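Forum > Workshop and Office Furniture > Surfaces and Finishes

Thread: White tabletop for sorting small parts, glare and staining

wkimaro
Posted Monday, August 24, 2020

I need opinions on a long white table used for sorting small items: beads, letter blocks, little cubes. The room has knotty wood paneling on one wall and white office chairs. The complaint from the people who sit there is that pale items get lost against the top. The dark mug and the blue bowl are easy to pick out. The cream faces of the blocks are less so. 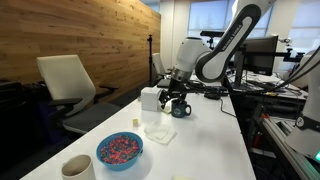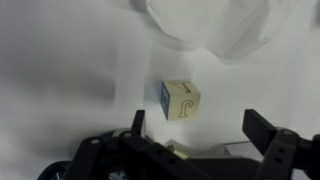
Reading time: 2 min

The options I have priced are a matte gray film from Hutsuliak, a loose mat from Karkell, or leaving the top alone and changing the lighting. The budget is $700. The top is 19 years old and was refinished once. I would like to avoid a second refinish.

tmaruyama
Film on a table that size is a two-person job and you will get bubbles near the ends. Buy the mat. Mid-gray, no pattern. Beads roll less on it too, if it has any texture.

nzioka_k
Disagree on the mat. A loose mat has an edge, and beads collect along the edge. We ran a Karkell mat on a sorting bench for 6 months and swept the seam every evening. Film has no seam if you order it in one piece.

wkimaro
How did the film hold up to mugs? People keep drinks on this table and I have given up on changing that.

nzioka_k
Matte film marks under hot mugs. Rings come off with dish soap if you catch them the same day. After a week they do not.

muthoni_m
Look at the contents before the surface. The beads in the first picture are red and green, mostly red. Those show up fine on white. The yellow cube is fine too. The only real problem items are cream and natural wood, and the block in the second picture has a brown outline on the letter and one blue side. I can read the J without trouble.

Also, the folded napkin and the box are both white. If white things disappear on that table, start by moving the white things off it.

wkimaro
The J is readable when the block is up off the table. Flat down, letter side underneath, with the overhead lights on, it is another matter.

muthoni_m
Then it is a lighting problem. Turn off the overheads and put one lamp low at the side so each block throws a shadow. Cost is one lamp.

g_khaemba
Side light works for blocks. It is poor for beads, which shadow each other in a bowl. I would split the table: leave one half white for beads and dark items, and put the gray on the other half for wood pieces. Hasby sells tray liners with a raised lip. Measure 67 cm in from the end and stop there, so nobody has to reach across.

tmaruyama
A raised lip has the same problem nzioka_k described.

g_khaemba
Beads would not be on that half.

tmaruyama
They will be by the second day.

nzioka_k
Second the split, but with film. Mastmont makes a cutter guide that leaves a clean line. Score lightly, do not press, or you will be refinishing after all.

Separate point: the bowl. Blue is a good choice against red and green. I would keep it well away from the white cup in front of it. A narrow open cup next to a bowl of beads ends up with beads in it.

wkimaro
Noted on the cup. I will try muthoni_m's lamp first, then half film if the blocks are still a problem. Does anyone have a film offcut I could test with a hot mug?

nzioka_k
I have one, big enough for a mug. Send me your address.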